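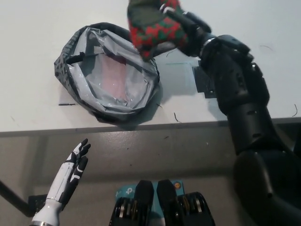 Britar Guest House – Laundry and Linen Room
Safety check with comments, 29th April

1. Exit door and corridor
Result: OK
Comment: Door opens fully. Two carts were standing in the corridor, moved to the side room during the check.

2. Dryer lint filters
Result: Not OK
Comment: Dryer 1 is clean. Dryer 2 had a thick layer of lint, also behind the filter. Same remark was written in January. Please clean after every load, not in the end of the day.

3. Washer hoses and floor drain
Result: OK
Comment: No leaks. Drain cover is missing one screw – ordered from Makori.

4. Detergents and bleach
Result: Partly OK
Comment: Bottles are closed and have labels. Bleach was on the same shelf as the descaler. They must be kept apart, I have put the descaler in the low cabinet.

5. Electrical
Result: OK
Comment: Iron cable was changed, the new one has tag 1121. The extension cord near the window is still in use. I accept it until the new socket comes.

6. Shelves
Result: OK
Comment: Heavy blankets are now on the bottom, thank you for this.

7. Fire extinguisher
Result: OK
Comment: Number 104, pressure in green area, seal not broken. The sign above it is faded.

8. Lost items
Result: Not checked
Comment: Cupboard was locked and I did not get the key.

Open points: 2, 4, 8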